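Domestic Objects and Their Claims
Handout 2: The phone stand and the marble-effect question 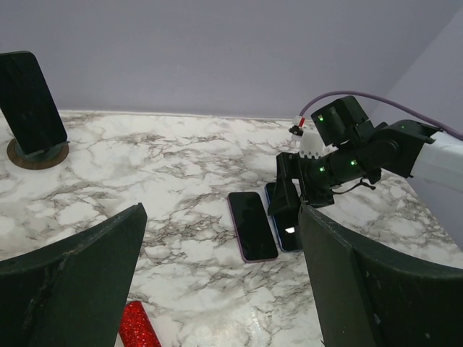 Fig. 1. Three phones on a marble-patterned tabletop, one of them upright on a round stand.

Read this before the seminar, along with pages 26 to 31 of the reader. Keith Garside's notes from last year are still in the folder, but he takes a kinder view of stands than I do and you should read him with that in mind.

1. The surface

Start with the table, because most people skip it. White ground, grey and brown veining. I have written "marble-patterned" in the caption and I would like you to do the same in your essays until you have a reason to write something else. A photograph gives you a pattern. It doesn't give you weight, or temperature, or what the edge looks like when it chips. Last February I marked a whole pile of essays which went straight from veining to luxury without stopping to ask what the stuff was. Two of them priced it.

2. The stand

The Josley catalogue in your reader sells a phone stand under the heading "A calmer desk". Calmer than what? The stand in Fig. 1 has a round brown base, wood-toned, with a dark grey support that holds the lower end of the phone. It takes up table. A phone lying flat takes up table as well, and I have yet to see the argument made with a ruler.

There is a better case for stands, and it has to do with looking. A phone propped up faces somebody. That may be handy for a recipe or a call -- it may also be the last thing you want in front of you while you work. Josley doesn't mention this. Hinda does, in small print, and then sells you one anyway.

3. Lying flat

The other two phones are side by side, screens up, one with a pinkish-purple edge and the other with a blue one. Coloured edges are sold as a way of telling phones apart. Fair enough, but put either in a case and see how much of that is left. Painemal's essay (reader, p. 189) calls the edge "the only honest part of the object". I think this is overdone. Come ready to defend it if you disagree.

For the seminar

Bring one advert for a phone stand, any maker. Underline every claim that could be tested at home with a table and a tape measure. Then write a paragraph on what is left over.

Prakik is on short loan at the library desk. Chapter 2 only; the rest is padding.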